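**Ticket 1559: tape marking on steel bench, adhesive lifting and residue**

Site: Gurnville, bench 4
Opened: May 8, 2024
Category: Furniture and surfaces
Priority: Low
Status: Monitoring

**Reported fault**

Yellow marking tape on the stainless steel bench top lifts at the corners within a few days of being laid. Where it has been pulled up and re-laid, a grey residue stays on the steel and the new tape will not hold over it. The outlines have also drifted out of square with each repair.

**Checks made**

1. Tape stock. Current roll is Talteo floor and bench tape, yellow, part 971. Stored flat in the cupboard, in date. A fresh strip on a clean offcut of steel held when pulled by hand.
2. Cleaning routine. The bench is wiped down at the end of each shift with Thorlacius surface spray. The label says the spray leaves a protective film. Nothing in the cleaning notes says to keep it off the tape.
3. Surface. Brushed finish, no coating. Wiping across the grain left streaks of film, easiest to spot under the overhead lights. Wiping along the grain removed most of it.
4. Application. Corners on the old marking were overlapped with the top strip ending short, so a cloth catches the loose end.

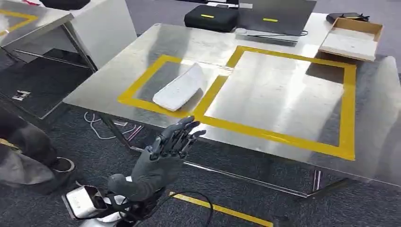
The smaller outline is for single items and the larger one for anything that has to be laid out flat. Users asked for both to stay on the bench, so going down to one outline was ruled out. Moving the marking to a mat was also considered and turned down, as the mat slides on bare steel.

**Cause**

Film from the surface spray under and along the edges of the tape. Poor corner overlap makes it worse but does not explain the residue.

**Work instructions for re-laying**

- Take everything off the bench top, including anything kept along the back edge.
- Peel the tape slowly, at a low angle.
- Remove residue with isopropyl alcohol and a plastic scraper. No metal blades.
- Wipe along the grain with plain water, then dry with a clean cloth.
- Leave for 13 minutes before laying tape.
- Press down from the middle of each strip outwards. Run corner strips past each other and trim square.
- Measure both diagonals of each outline. If they differ, lift and re-lay.

**Updates**

Spray withdrawn from this bench. Plain water and mild detergent only until further notice. Cleaning sheet amended and a copy sent to Brevgate, where the same tape is in use.

Brevgate replied: same spray, same residue, less lifting. Their bench top has a polished finish. Linked to this ticket.

Strip between the two outlines to be treated as part of the marking and replaced along with the rest. It was missed on the last repair.

**Next action**

Inspect corners again in July. Close if there is no lifting. If it recurs, request a quote for engraved lines.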